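Search this repository

# Drekura – takeaway counter tasks for two arms

Data card, last edited February 5, 2021

## What it covers

Drekura is a set of bimanual recordings made to test whether a pair of arms can take over the packing end of a café counter: cups, lids, straws, carriers and paper bags. The short answer so far is no, or at least not at a pace any shop would put up with.

The set holds 1,000 episodes across 11 tasks. We held back 500 further episodes for evaluation, and those are not in the download.

## Setup

Two arms face each other over a marble-patterned tabletop, walled on three sides. Items are moved between episodes, so don't rely on fixed starting positions. Colour is left uncorrected.
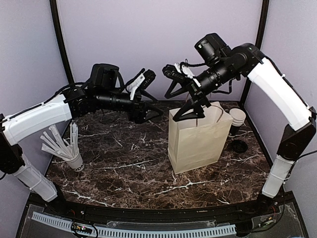
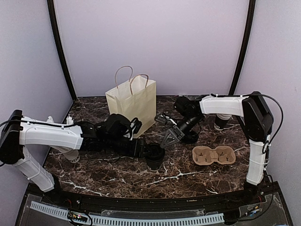 *Bench with both arms, paper bag and cups. First: right gripper at the bag opening. Second: both arms at the black cup.*

## Known problems

- Paper bags fold when pushed at the rim. Policies trained on rigid boxes do badly with them.
- Lids are the hardest task. A lid that looks seated often isn't, and the labels depend on a person checking by hand.
- The arms hide a good part of the table in many views. Use more than one camera stream if you can.
- Straws are labelled as a bunch, never one by one.

## Not covered

Hot liquids, wiping up, handling money, anything with a customer present. Parry, our dishwashing set, is a separate download.

## Contact

Chie Ichikawa (recordings) and Duarte Gouveia (labels). Please report mislabelled episodes with the episode number – a new release is planned for July.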